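조립 블록 물려받았는데 세척 어떻게들 하세요?

글쓴이: 초록양말
2021년 3월

안녕하세요, 맨날 눈팅만 하다가 처음 글 써봐요. 친척집에서 조립 블록을 큰 상자로 하나 물려받았거든요. 애는 신나서 난리인데 저는 상자 열자마자 한숨부터... 먼지에 과자 부스러기에, 손대면 살짝 끈적한 것도 있어요 ㅠㅠ 하나씩 닦자니 끝이 없을 것 같고, 세탁기에 넣는다는 분도 계시던데 괜찮은 건가요? 그리고 색이 좀 누레진 흰 블록도 되살릴 수 있는지 궁금합니다. 세제는 집에 Hanent 주방세제밖에 없어요. 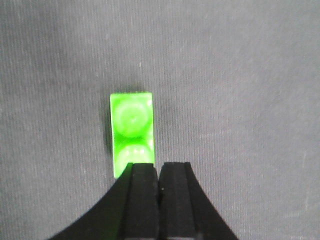 회색 천 위에 연두색 2구짜리

저녁에 애 재워놓고 조금씩 하려고 하니까 손 덜 가는 방법이면 더 좋겠어요!

감자전두장

세탁기 돌리세요. 저는 그냥 빨래랑 같이 돌렸는데 멀쩡했어요 ㅋㅋ

물결무늬커튼

윗분 운이 좋으셨네요 ㅎㅎ 빨래랑 같이 돌리면 지퍼에 긁히고 작은 건 고무 패킹 틈에 끼어요. 저는 작년 7월에 중고로 산 걸 한꺼번에 씻었는데, 그때 한 대로 적어볼게요.

먼저 스티커 붙은 것, 모터나 건전지 들어가는 것, 천으로 된 부품은 다 빼세요. 이건 물에 담그면 안 되고 물티슈로만 닦아요. 나머지는 서로 끼워진 걸 전부 분리하고요. 귀찮아도 해야 하는 게, 끼워진 틈에 물이 남으면 며칠 뒤에 냄새가 나더라고요.

대야에 미지근한 물 받고 주방세제 한 바퀴 두른 다음 30분 담가둡니다. 뜨거운 물은 절대 안 돼요! 저는 60도 물 부었다가 납작한 판 하나가 휘어서 버렸어요. 끈적한 건 못 쓰는 칫솔로 돌기 사이를 문지르면 거의 다 떨어집니다. 헹굴 땐 양파망에 나눠 담아서 흔들면 편해요.

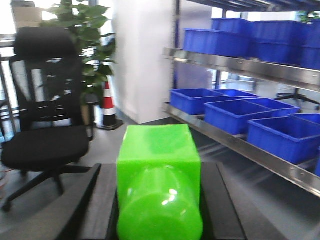
연두색 블록이랑 둥근 부분, 가까이서

말리는 게 제일 오래 걸려요. 수건 깔고 구멍이 아래로 가게 펼쳐놓고 선풍기 약하게 틀어두세요. 저는 햇볕에는 안 내놔요, 색이 변할까 봐요. 누런 건 과산화수소로 한다는 분들도 있는데 저는 겁나서 안 해봤고, 그냥 지붕 안쪽 같은 안 보이는 데 씁니다.

정리함은 Kikar에서 나온 6칸짜리 쓰는데 뚜껑이 좀 뻑뻑한 것 빼고는 만족해요. 색깔별로 나누다가 지금은 크기별로 바꿨어요. 애가 찾기엔 그게 낫더라고요.

초록양말

와 자세히 감사해요!! 양파망은 생각도 못 했네요. 오늘 밤에 한 대야만 먼저 해보려고요. 스티커 붙은 것부터 골라내야겠어요.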